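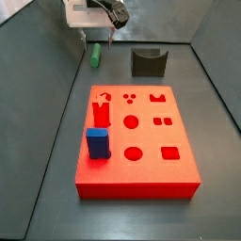
Krystyna Michalski

Review: Tovanach Parallel Gripper, Two-Finger Model

January 2018

The Trindale Automation Teaching Laboratory reviews end-of-arm tooling before it is approved for student use. The Tovanach two-finger gripper was submitted for review together with the Pristeck unit that the laboratory has used for the past several terms. Both were fitted to the same arm and run under the same controller. Tests were conducted by Moataz Hamdy and Marlene Cormier, and the results were checked by Dennis Mrema.

Scope of the review

The laboratory's standard exercise is a shape-sorting task. A foam board with cut-out holes is placed in the gray enclosure, and the gripper is required to pick up loose pieces, carry them to the board, and release them over the correct opening. The task is simple to set up and exposes most of the faults that matter in a teaching setting: poor finger alignment, excessive force, slow release, and limited reach near a wall.

Each gripper completed 200 pick attempts. A further 136 attempts were made with the Tovanach gripper after its fingers had been removed and refitted by students who had no previous experience with the product.

Mounting and setup

The Tovanach gripper arrived with an adapter plate that fit our arm without modification. Mounting took one technician less than an hour, including cable routing. The printed guide is clear on torque settings but says very little about the controller, and the reviewers had to consult the supplier for the correct signal timing. A one-page wiring diagram should be included with the product.

Cable routing deserves attention. The cable should be given enough slack at the wrist to allow full rotation, and users should check it at the start of each session.

Finger design and reach

The slender metal fingers are the strongest feature of this gripper. They can be lowered between pieces that stand close together, and they allow work near the walls of the enclosure where the Pristeck unit must approach at an angle. The blue block and the green cylinder were both handled from above with little adjustment. The black arch-shaped block required more care. When taken across its curved side it tended to rotate during the lift, and the reviewers recommend gripping it across its flat faces.
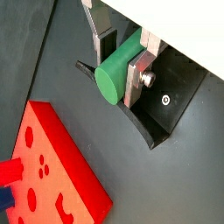

Grip quality

Holding force was adequate for every piece in the set. The green cylinder can be carried with its round end exposed below the fingers, a useful position for placing it in a round hole. Contact on a curved surface is narrow, however, and bare metal offers limited friction. At the highest speed setting the cylinder shifted in the grip often enough to affect placement. At the medium setting the problem was rare.

The Pristeck unit, with its wide padded jaws, held the cylinder more firmly at all speeds. It was also noticeably more likely to disturb neighboring pieces on approach. Departments that work mainly with well-spaced parts may prefer it.

Wrist camera

The wrist camera gave a useful close view of the fingers and the held piece. Its view of the board depends heavily on the position of the arm, and a fixed camera is still advised for planning the approach. Students who used both views made fewer corrections than those who relied on one.

Maintenance

The fingers on the Tovanach gripper can be changed with a hex key. Alignment after refitting was acceptable in most cases, although two student groups overtightened the bolts and had to repeat the procedure. The laboratory's service log for the Pristeck unit stands at 1351 operating hours with one jaw replacement. No comparable record exists yet for the Tovanach, and this review makes no claim regarding its long-term wear.

Cost

The Tovanach gripper was purchased for roughly $400 more than the Pristeck unit. The difference is justified where access to tight spaces is required. It is harder to defend for introductory courses that use only large blocks.

Recommendation

The Tovanach two-finger gripper is approved for supervised use in intermediate and advanced courses. Speed should be limited to the medium setting when round pieces are handled. The Pristeck unit will remain in service for introductory classes. Angus Gilchrist will coordinate a follow-up review in October, at which time finger wear and optional rubber pads will be examined.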